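Ticket 1479: picking up off the floor, bathroom task
Opened by: Aliki Tzavaras
Assigned to: Folke Kvam
Status: open

Aliki, 9:40
Hello Folke, and thank you for being so patient with me last time! I'm still on the tidy-up chore in the Nevier simulator. The arm reaches down to the big white object nicely enough, but then the planner stops with error 504 and just sits there, bless it. I've restarted two times and made a pot of tea in between.

Folke, 10:15
Good morning! Could you check how wide the fingers are set to open? My hunch is that the object is simply too big for them, and the planner gives up looking for a grip.

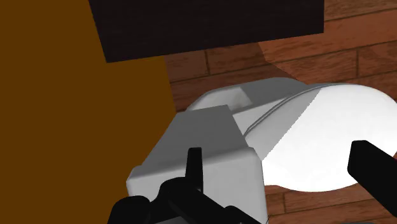
Page 2

Aliki, 11:05
They were spread apart on the white body, with the wooden floor behind. I widened the limit and got the same error. My sister keeps asking when one of these can do her floors, and I had to tell her not this November.

Folke, 11:30
Tell her to hang on to her broom a while longer! I'll try a push instead of a grip and write back after lunch.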